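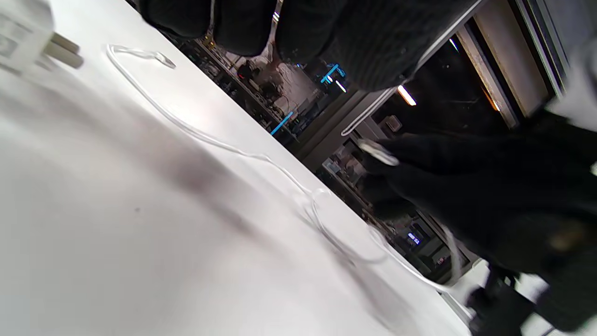 How to Coil and Store a Thin Charging Cable

Thin white cables come with most small chargers, and they tangle more easily than thick ones. They also keep whatever bend they were last left in. The method on this page takes a minute or two per cable and needs a clear table, one tie and a small bag. I use it for every cable in the house before it goes into the drawer.

What you need

A flat table, wiped clean
A soft dry cloth
One hook-and-loop tie per cable (the Wodico ones come 14 to a card)
A small zip bag or pouch
A label or a strip of masking tape
A pen

Before you start

Unplug the adapter from the wall and take the cable off the device. If the cable detaches from the adapter, take it off there too. A cable stored while still attached gets a sharp bend right at the plug, and that is where most of mine have failed.

Step 1. Lay the cable out

Put the adapter down at one side of the table and spread the cable loosely across the top. Wide curves are fine. Open any small loops by hand. Do not pull on both ends to straighten them, as this turns a loop into a kink.

A white cable is hard to see on a white table. Run it through your fingers from one end to the other so you don't miss a twist, or lay a dark towel down first.

Step 2. Check it

Look closely at both ends. Throw the cable out if the cover is split, if bare wire shows, or if the connector moves in its housing. Tape is not a repair. Check the prongs on the adapter as well. If they are bent or loose, the adapter goes too.

Step 3. Wipe it

Fold the dry cloth around the cable and draw it along the full length. Sticky spots come off with a slightly damp corner of the cloth. Keep the damp part away from the connectors, and let the cable dry before you coil it.

Step 4. Coil it

Hold one connector between your thumb and first finger. With the other hand, bring the cable around into a loop a little wider than your palm. Roll the cable slightly between your fingers as you make each loop so that it lies flat. If a loop wants to flip into a figure eight, let it go and make it again with less twist.

Stop with a few inches left over. Don't wind the cable around the adapter.

Step 5. Tie and label

Close the tie around one side of the coil, snug but not tight. Write what the cable is for on the label and put it on the tie. Mine say things like "Melora lamp" or "Drererport speaker."

Step 6. Put it away

Place the coil in the bag first and the adapter next to it, with the prongs facing away from the cable. Store the bags upright in a shallow box, labels up.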